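4.2 Undercut height and bedroom sound

The most exciting result of the survey came from a part of the home that we nearly left off the form. We had expected wall type to explain most of the difference in how well people slept through kitchen and hallway noise. Wall type did matter, but the space under the bedroom door turned out to matter more, and it did so in both towns.

We visited 189 apartments in Drorkville and Skusex and took 496 paired sound readings, one on each side of a closed bedroom door, with the same speaker playing the same recorded dinner conversation at each stop. Undercut height was measured at the hinge side, the middle and the latch side. These three values were often far apart. Older floors slope, doors get trimmed for carpet that is later pulled up, and the latch side was usually the taller one.

In the Toom building, where all the bedroom walls are alike, we could compare doors almost directly – a rare piece of luck for a field study! Bedrooms with the lowest undercuts were clearly quieter, and the effect was strongest for speech. Footsteps travel through the floor itself, and for these the door made little difference. We left out 31 readings taken while a fan or dryer was running nearby.

Figure 3. Large brown door panel with a gap between panel and floor (rendered interior, tilted view).

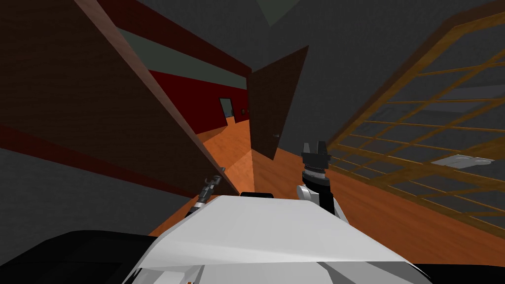

One Skusex tenant wrote on the back of the form that the voices had never bothered her until the carpet came out, and that afterward she could follow whole phone calls from bed. Comments like hers sent us back to the flooring question, and 37 households reported that carpet had been removed without any change to the doors. Their readings sit at the loud end of our range.

Airflow is the obvious worry. Many of these bedrooms have no return vent and depend on the undercut for fresh air, so we do not suggest sealing it. The Jarkness apartments, which have a lined transfer grille above each door, are taken up in Section 4.3.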